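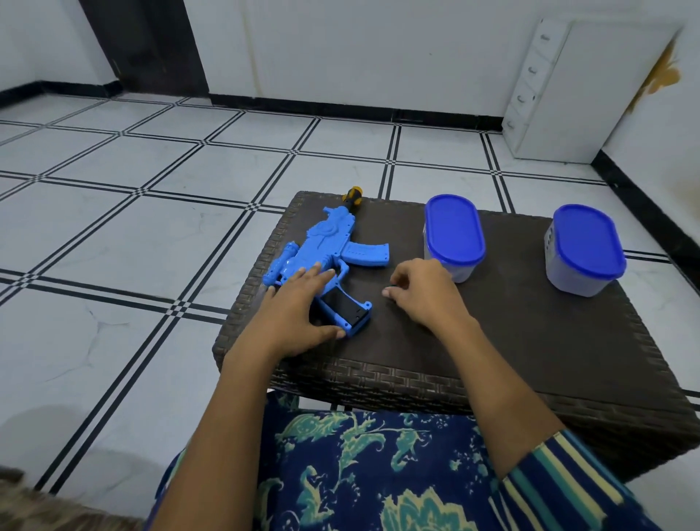
Left hand on the blue blaster, right hand going for the small dark piece. The two tubs have the same blue lids.

Getting the Deneo arm going again

11 Dec 2021
Posted by Corey Lowther

I do every job by hand before I ask the arm to do it. The job for the Deneo is dull: a toy lies on its side, there's a small piece near it, and the piece has to be picked up without bumping the toy. I go through it slowly and write down where my fingers go. For something small and flat on a tabletop it's thumb and index finger, straight down, with the other hand keeping the big thing from shifting. The arm has only the one gripper, so the toy has to be held some other way. I'll get to that.

The Deneo is a six-joint bench arm I bought second-hand in July for $895, controller included. It ran well enough until last month, when it started missing picks to the left. Only a few millimetres, but on a small part that means closing on nothing. I blamed the camera, then the lighting, then my own code. I rewrote a good part of the code before I looked at the hardware, and that was the wrong order to do it in.

The trouble was in joint 2, the shoulder. With the power off I could take hold of the forearm and feel it knock. Belt tension was low and one of the grub screws on the motor pulley had backed out. The cover comes off with a 2.5 mm hex key, but you need to unplug the cable clip behind it first or you'll pull on the encoder lead. The manual shows the clip on the wrong side. I put threadlocker on both screws, tightened them against the flat on the shaft and set the belt so it gave a bit when pressed in the middle. I don't have a proper tension gauge. Wiremu Wihongi lent me his old one afterwards and the reading was inside the range, so I left it alone.

Once a joint has been apart the zero is gone, so everything needs setting up again. My order is:

Home all the joints against the witness marks with the brakes released, supporting the arm by the forearm the whole time.

Save the zeros in the Zirnano controller, power down, power up, and check that they stuck. Mine forgot them the first time. I hadn't waited for the light to go steady.

Touch the pointer tool to the corners of the calibration plate. I go round it again in the opposite direction and compare. If the two passes don't agree there is still play somewhere and there's no sense going further.

Then do the pick test at a crawl, with a thumb on the stop button.

The opposite direction pass is the part I used to skip. It would have shown the loose pulley straight away, because slack shows up when a joint changes direction.

While it was in bits I did the gripper as well. The rubber on the finger pads had gone shiny, so I cut new ones and glued them on. I also ground the tips down a little. The old tips were too blunt to get hold of anything lying flat, and they would push a small part along the table until it hit something. New pads make the fingers slightly thicker, so the closed position has to be taught again. I forgot, and the motor got quite warm before I noticed.

Holding the toy is sorted for the time being with a printed cradle clamped to the bench. Toy guns are awkward shapes for this. The magazine and the grip stick out in different directions and the body won't lie flat, so it rocks if you touch one end. My cradle supports it under the barrel and under the body, and I leave the magazine hanging free. The first cradle gripped it too tightly and I had to lever the thing out with a spoon.

Lidded tubs are another job for another month. The arm can move a tub if it takes it by the sides below the lid. It can't get a lid off, and I haven't thought of a way that doesn't need a second arm.

After the repair I ran the pick test through an evening and it missed once, on a part I'd put too near the cradle wall. I've added the shoulder screws to the list on the shed door, to be checked every 6 weeks along with the belts. The wrist belt is noisy and I have a new one on order from Gilchrist, who say 7 working days.

Comments

Maxine Kereama: Same fault on mine, same joint. Check the elbow pulley while you've got the tools out, it uses the same screws.

Corey Lowther: Did it last night. One of them took a quarter turn. Thanks.

Aivar Strazds: What thickness of rubber for the pads? I tried bicycle tube and it tore at the edges.

Corey Lowther: 1.5 mm sheet, the plain black stuff from the hardware store. Tube was too thin for me as well. Round the corners before you glue it.

Đức Đỗ: Would you share the cradle file? My son's blaster is a different shape but I could work from it.

Corey Lowther: Will put it up once I've fixed the clamp end. It cracks if you do it up hard.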